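Kudier长距离步道全线贯通 10月起接受全程徒步登记

（Stollov，2020年4月30日）Kudier步道管理处宣布，Kudier长距离步道最后一个路段的路基和标识工程已经完工，全长300公里的线路首次连成一体。全程徒步登记将于10月开放，在此之前，已建成的各段继续按分段方式对外使用，徒步者可照旧从任一公路接驳点进出。

Kudier步道起自Stollov镇北的旧林场大门，向南沿山脊延伸，穿过Shih河谷后折向西，终点设在Ikance湖东岸的渡口。线路由原有的林道、护林小径和村际便道连接而成，新修部分集中在Shih河谷两侧的陡坡。此前徒步者走到河谷北缘后必须下到公路，沿路肩绕行，再从对岸重新上山。新路段完工后，全线不再需要借用机动车道。
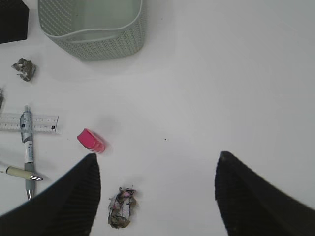

步道通讯 总第86期 第3页

全线分为四段。

第一段由Stollov至北坳口，以阔叶林为主，坡度平缓，适合初次背负重装的人。第二段沿主山脊行进，大部分路面裸露，风大，夏季午后多雷雨，沿途取水点较少。第三段即Shih河谷段，包括本次新修的陡坡路和一座步行桥。第四段从河谷南缘通向Ikance湖，林下湿滑，部分低洼处铺设了木栈板。

管理处按照由北向南的方向编制路书，标识则双向设置。路标采用统一的白底深绿色字，岔路口前后各立一块。旧有的红漆箭头将在今年夏季陆续清除，清除期间两套标识会并存一段时间。如遇两者指向不一致，请以白底路标为准。

Shih河谷段的施工难点在于北侧坡面。该处土层薄，雨后容易滑动，最初设计的直上路线在试挖后被放弃，改为多次折返的之字形路线，路程因此加长，但每一折的坡度都有所下降。步道外侧用就地取材的石块垒砌挡墙，内侧开排水沟。管理处将在第一个雨季结束后复查这一路段，复查期间可能短时封闭，封闭公告会张贴在两端入口。

步行桥横跨河谷最窄处，桥面仅供行人通过，不允许骑行，也不允许驮畜上桥。牵引驮畜的队伍须提前在北坳口改走原有浅滩路线，水位偏高时浅滩不开放。

补给方面，沿线设有3处补给站，分别位于北坳口、Shih河谷村和南缘岔口。补给站出售面包、瓶装饮料、罐头、燃料和常用药品，并代收提前寄到的包裹。包裹须写明收件人预计到达的日期，站内最长保存至该日期之后一个月，逾期不取的食品由站方处理。补给站不提供现做的热餐，Shih河谷村内另有两家小饭馆，营业时间由店主自定。

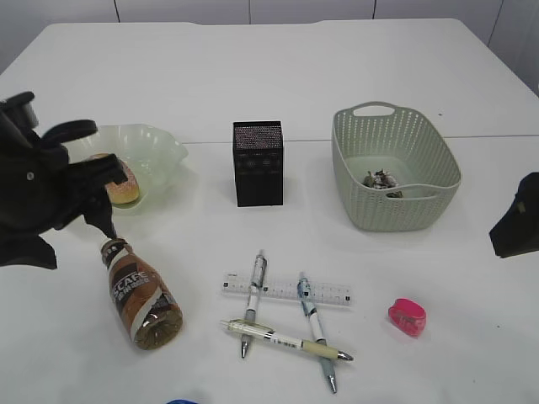
浅绿色玻璃碗里的圆面包，与横放在桌上的瓶装咖啡

住宿仍以露营为主。第二段山脊禁止在路线两侧草甸扎营，须使用指定营地。指定营地设有旱厕和防熊食品箱，不设垃圾桶，所有垃圾须随身带出。第一段和第四段允许在距水源足够远的平整林地扎营，具体要求写在登记时发放的路书中。Shih河谷段坡陡，除桥头营地外没有适合过夜的地点，管理处建议在进入该段之前安排好当天行程。

全程登记采用先到先得的方式，每天从每个端点出发的名额为4组。登记免费，不设代理渠道。登记者需填写预计行程、紧急联络方式和所带通信设备，出发当天到端点登记亭领取登记牌，并将其系在背包外侧。中途退出者应在最近的补给站或公路接驳点交还登记牌，以便工作人员更新在途名单。只走其中一段或几段的徒步者不需要登记牌，但仍应在入口的登记簿上留名。

在途名单不是救援服务。线路大部分区域没有手机信号，山脊段只有个别高点能够短暂接通。管理处要求全程徒步者携带纸质地图，并掌握基本的定位方法。因准备不足而引发的救援，相关费用按当地现行规定处理。

除线路开通外，管理处今年还将试行一项针对长线徒步者的返程安排。过去几个季节里，不少完成较长路段的人向登记亭反映，走完之后难以立刻适应日常作息，希望在终点附近能有一处可以停留、休息和整理装备的地方。Ikance湖渡口旁的旧船屋已经改建为终点休息屋，提供通铺、淋浴和晾晒空间，全程徒步者凭登记牌可住宿两晚，不收费用。休息屋内备有书桌和信纸，徒步者可以留下行程记录。经本人同意的记录将收入Stollov镇图书室的步道资料架，供后来者查阅。

休息屋同时存放一批旧路书和历年手绘路线图，其中包括Shih河谷段尚未贯通时的几种绕行方案。资料只供室内阅览，不外借。
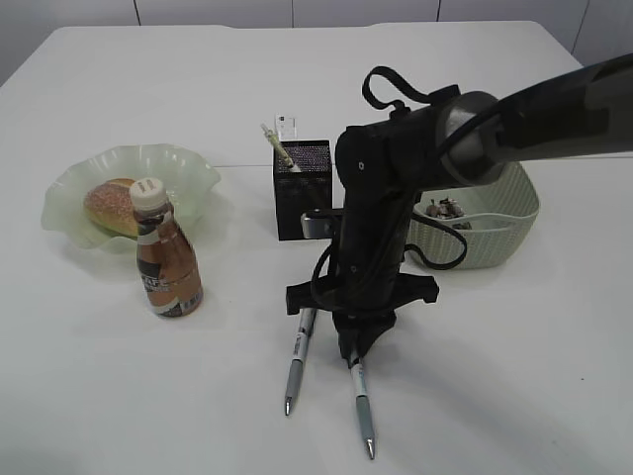 从Ikance湖一端出发，也可以登记全程徒步吗？
可以。两个端点都受理登记，名额分别计算。由南向北行走的人在湖边渡口领取登记牌，到Stollov后交还。终点休息屋的两晚住宿可以在出发之前使用。

往返交通方面，Stollov镇有长途班车通达，下车后沿镇北公路步行可到旧林场大门。Ikance湖渡口的渡船在10月之后改为冬季班次，班次减少，遇大风停航。停航时可从湖岸步行至南侧公路搭乘村际小巴。管理处不安排端点之间的接送，也不保管私人车辆。旧林场大门外的空地可停车，过夜车辆请在登记亭写明车牌和预计取车日期。

携带犬只的徒步者可以进入第一段和第四段，全程须系绳。第二段因有放牧，第三段因路窄且外侧落差较大，均不允许携犬通过。

步道的日常维护由管理处与沿线各村分段负责。倒木、塌方和路标损坏可在任一补给站报告，报告时请写明最近的路标编号。雨季前后，维护人员会在路面作业，徒步者经过时请先示意，待对方停下工具后再通过。

全程登记的申请表、四段路书和补给站包裹地址将在登记开放前一个月公布，届时可在Stollov镇登记亭领取纸本，也可来信索取。来信请附回邮信封，并注明所需的路段。

关于Kudier步道管理处
Kudier步道管理处设于Stollov镇，负责Kudier长距离步道的规划、标识、营地管理和徒步登记，并定期编印《步道通讯》。

媒体联络
Kudier步道管理处 新闻联络组
办公地点：Stollov镇旧林场大门登记亭旁
需要线路图或希望随维护人员进入Shih河谷段采访的媒体，请提前以书面形式提出申请。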